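I've been living with the Clemow hand-held gripper for a good while now, and since a few of you wrote in after my October post asking whether the kit is worth the money, I figured I'd finally sit down and answer properly (with coffee, on a Monday, which is about as organized as I get).

I paid $337 for the basic set from Pilteda, and I added the spare finger pads for another $8. It took me one long evening to get comfortable with it, mostly because I kept squeezing far too hard!

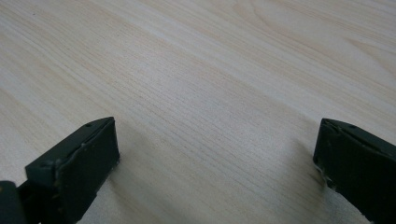
*Wide open over the table. You can see some scuffing on the pads.*

The pads are my one real grumble. They hold on wonderfully, but the edges do get chipped, and I wish Clemow would sell them in bigger packs. My friend Darmawan Nugroho has the Stollby model, which costs $516, and I tried his for an afternoon. It's a lovely thing, a touch smoother in the hand, but I didn't come home wanting one.

Where I think the Clemow earns its keep is with soft, floppy stuff. Clear plastic is a pain for any gripper, all shine and wrinkles, and it's what I reach for whenever I want to give a new tool a hard time. 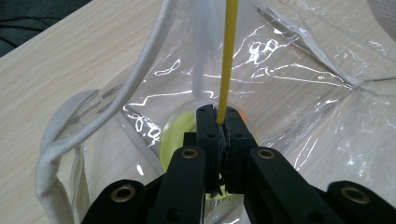

*Fingers closed on a fold of the clear bag, with the rope handle off to the left.*

I'd buy it again, and I'd order the spare pads right away. Next up is the Wattimena wrist strap, as soon as it ships.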